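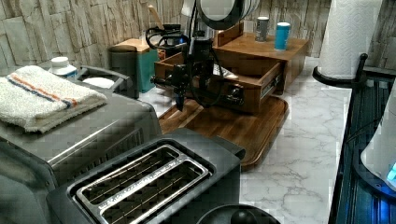 給湯室の片づけ係、募集(短期・2名)

最終更新:5月 読了時間:2分

Ornbyの共用キッチンで、引き出しと茶箱の面倒を見てくれる方を探しています。勤務は午前11時まで。朝が苦手な方には先にお詫びしておきます。

仕事は地味です。引き出しを開け、入っているべきでないものを出し、閉める。布巾をたたむ。缶のふたを閉める。前任のラーデフォーエド(Gunnlaugur Ladefoged)は在任中に置き場所ラベルを66枚作りましたが、ラベルの置き場所だけは決めずに辞めました。
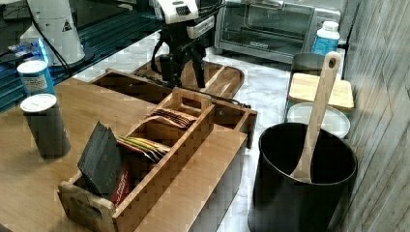 お茶の補充がいちばん揉めます。過去には緑茶派と紅茶派が三週間ほど口をきかなかったこともありました。仕切りつきの木箱では、濃い灰色の包みは立てて、黄や緑や赤の小袋は真ん中の区画に、茶色い紙の包みは持ち手寄りに、が今の並びです。改善案は歓迎しますが、採用されるかどうかはヒルッカ・セッパラ(Hilkka Seppälä)の機嫌によります。

経験不問。木のお盆を食洗機に入れない方。自宅の引き出しの状態は問いません。面接でも聞きません(聞かれたくないので)。

時給は面談時に。お茶は飲み放題、ただし最後の一包を飲んだ人が補充すること。

応募は受付のミリヤム・ファンホーヴェ(Mirjam Vanhove)まで、志望動機を2行で。3行目からは読まないそうです。

シェア 11 コメント 2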